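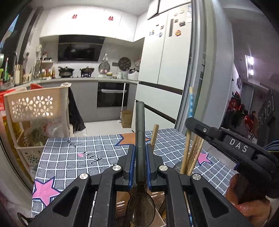 Cómo preparar una cena de fideos en casa (y llegar a la mesa sin prisas)

Publicado el 10/06/2018 en Cocina

Hay cenas que una prepara con ilusión y otras que prepara con el reloj en la mano, y durante mucho tiempo las de fideos fueron para mí de las segundas. El caldo iba por un lado, la verdura por otro, alguien me preguntaba dónde estaban los vasos justo cuando tenía que escurrir, y al final comíamos todos un plato templado y bastante pegajoso. Con los años he ido puliendo el orden de las cosas, y hoy os lo cuento con calma, tal como lo hago en casa. Las cantidades son para cuatro personas con hambre normal. Si vienen mis sobrinos, hago más.

Lo que vais a necesitar

Fideos de trigo secos, 70 gramos por cabeza
Una carcasa de pollo y un par de alas
Una cebolla grande, una zanahoria y la parte verde de dos puerros
Un trozo de jengibre como el pulgar
Setas secas, un puñado
Salsa de soja, al gusto
Huevos, uno por persona
Espinacas frescas o acelga tierna
Cebolleta, aceite de sésamo y algo picante para quien lo quiera

Paso 1. El caldo, el día antes

Si podéis, haced el caldo la víspera. Ya sé que suena a consejo de abuela (la mía lo daba para todo, incluidas las lentejas), pero gana muchísimo con el reposo y además os quitáis de encima lo más largo. Partid la cebolla por la mitad y ponedla boca abajo en una sartén sin aceite, a fuego vivo, hasta que se tueste bien, casi negra. Ese tostado da color y un fondo dulce que luego se agradece.

Poned en una olla grande la carcasa, las alas, la cebolla, la zanahoria, los puerros y el jengibre en rodajas, sin pelar siquiera. Cubrid con agua fría y llevadlo despacio a ebullición. Cuando suba la espuma, la retiráis con paciencia, bajáis el fuego y lo dejáis ahí un par de horas, con un hervor tan suave que apenas se mueva la superficie. Las setas secas entran en la última media hora. Colad, dejad enfriar y a la nevera. Al día siguiente la grasa habrá cuajado arriba y se quita con una cuchara en un momento. Yo guardo un poco para saltear la verdura, y os animo a probarlo.

Paso 2. Los huevos

Agua hirviendo, huevos sacados de la nevera un rato antes, y seis minutos y medio si los queréis con la yema melosa. Mientras se cuecen, preparad un bol con agua muy fría y hielo. Pasadlos allí en cuanto suene el temporizador y peladlos cuando hayan perdido todo el calor.

A mí me gusta dejarlos luego en una mezcla de soja, agua y una cucharadita de azúcar, en un recipiente estrecho para que queden cubiertos.

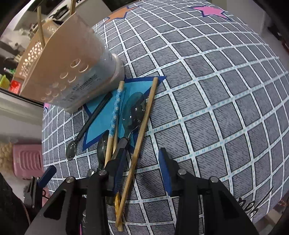
Con un par de horas ya cogen un tono tostado precioso, y si los dejáis toda la noche estarán más sabrosos todavía, aunque también más salados, así que en ese caso aligerad la soja con algo más de agua. La receta me la pasó Fongchan Nuchit, que fue vecina mía en Keststead y que los hacía por docenas. Ella les ponía una estrella de anís. Yo se la pongo cuando me acuerdo.

Paso 3. Las verduras y los acompañamientos

Lavad las espinacas en varias aguas y escaldadlas unos segundos, lo justo para que se rindan. Escurridlas apretando con las manos, haced un rollito y cortadlo en trozos. La cebolleta, en aros muy finos. Si tenéis maíz, brotes o algún resto de pollo asado, este es su momento: la cena de fideos es agradecidísima y lo admite casi todo (una vez le puse calabacín a la plancha y repitió hasta mi cuñado, que dice que no le gusta el calabacín).

Id dejándolo todo en cuencos pequeños, tapado con un paño, al lado de los fogones. Os parecerá que ensuciáis mucho cacharro, pero a la hora de montar los platos no tendréis que buscar nada.

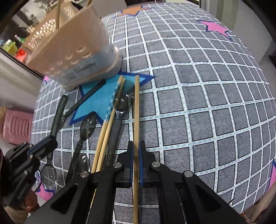 La mesa conviene tenerla puesta antes de encender el fuego de los fideos, porque después ya no habrá un minuto libre. Cuencos hondos, cucharas que carguen bien el caldo, servilletas de sobra y la salsa picante al alcance de todos. Escoged un mantel sufrido, de los que se lavan sin contemplaciones, que con los fideos siempre salpica alguien. Uno gris con aire de tela vaquera y cuadros marcados en blanco, como el de la foto, disimula bastante bien las gotas de caldo y queda alegre con los palillos de madera clara encima. Y poned tenedores, por favor, aunque sea en un rincón. Hay invitados que no se manejan con los palillos y les da apuro pedirlos.

Paso 4. Cocer los fideos

Recalentad el caldo y probadlo. Ahora sí, añadid la soja poco a poco, removiendo y volviendo a probar, hasta que os parezca una pizca más salado de lo que os gustaría; los fideos lo suavizan. Unos 14 minutos antes de sentaros, poned a hervir otra olla con agua abundante. Los fideos se cuecen aparte, sin excepciones, o su almidón os enturbiará el caldo que tanto trabajo costó.

Respetad el tiempo del paquete y quitadle medio minuto. Escurridlos, sacudid bien el colador y repartidlos enseguida. Meted los cuencos en agua caliente mientras tanto y secadlos justo antes de servir, que un cuenco frío se lleva media cena por delante.

Paso 5. Montar los cuencos

Primero los fideos, luego el caldo muy caliente, y encima lo demás: las espinacas a un lado, las setas al otro, el huevo partido por la mitad con la yema hacia arriba. Cebolleta por el centro y unas gotas de aceite de sésamo. No os entretengáis demasiado en la decoración, que se pasan. Llevad los cuencos a la mesa según salgan y decid que vayan empezando, aunque os pongan cara de querer esperar.
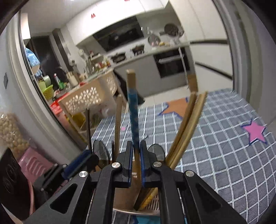

Después de cenar: palillos, cucharas y sobras

Los palillos de madera se lavan a mano, con agua templada y un poco de jabón, sin dejarlos en remojo. Secadlos con un paño y ponedlos de pie en un bote, holgados, para que les corra el aire. Si alguno se ha puesto áspero, una lija muy fina y una gota de aceite mineral lo arreglan.

El caldo que sobre aguanta tres días en la nevera y se congela estupendamente. Los fideos cocidos, en cambio, no merece la pena guardarlos en el caldo: se lo beben entero y por la mañana tendréis una especie de pudin. Si quedan, pasadlos por agua fría, mezcladlos con unas gotas de aceite y salteadlos al día siguiente con un huevo batido y lo que haya quedado en los cuencos pequeños.

En octubre, cuando refresque, os contaré la versión con calabaza y miso, que necesita un caldo distinto y algo más de tiempo. Mientras, si probáis esta, dejadme un comentario y decidme qué le habéis puesto vosotros.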